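Kurzer Thread zum Thema Wolle waschen, weil ich im Oktober wieder alle Pullis rausgeholt hab und jetzt schlechte Laune habe. 1/8

2/8 Motten. Natürlich. Fast 400 Gramm Strickjacke, drei Löcher am Ärmel. Selbst gestrickt, dunkelgrün, zwei Winter dran gesessen. Erstmal alles in Tüten, ab ins Gefrierfach. Pizza musste weichen.

3/8 Dann waschen. Wollprogramm bei 30 Grad, so stehts überall. Meine Duda macht da aber 93 Minuten draus und schleudert wie bekloppt. Also Handwäsche. Wanne, lauwarm, Wollwaschmittel von Julent, nicht rubbeln!! 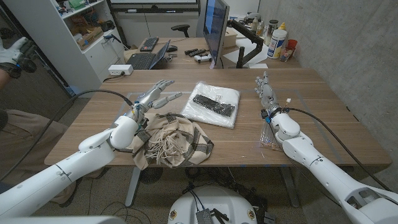
4/8 Und bitte nicht auswringen. Ins Handtuch rollen, draufstellen, fertig. Danach liegend trocknen, sonst hat man Ärmel bis zum Knie. Frag nicht woher ich das weiß.

5/8 Schals mit Fransen: vorher die Fransen locker zusammenbinden, Baumwollfaden reicht. Sonst sitzt man abends da und entwirrt. Hab ich 2 mal gemacht, reicht fürs Leben.

6/8 Lavendelsäckchen: riechen gut, ja. Gegen Larven die schon drin sind? Eher nix. Schrank aussaugen, auch die Ritzen, Beutel gleich raus in den Müll. Zedernholz von Kitoson hab ich auch noch, riecht inzwichen nach gar nichts mehr.

7/8 Löcher stopfen dann nächste Woche, Garn ist bestellt. Farbe passt nicht ganz, egal, wird halt sichtbar geflickt 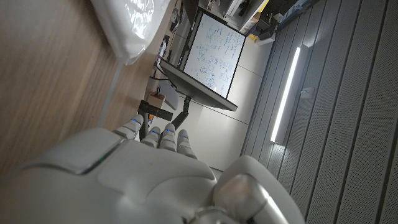 Kommentare

wollmaus_nord: Gefrierfach bringt bei mir nur was, wenn die Sachen mindestens eine Woche drinbleiben. Zwischendurch auftauen und nochmal rein.

jumport_fan: Essig ins letzte Spülwasser, ein Schuss. Macht meine Oma schon immer so

8/8 ok eine Woche dann. Pizza gibts halt frisch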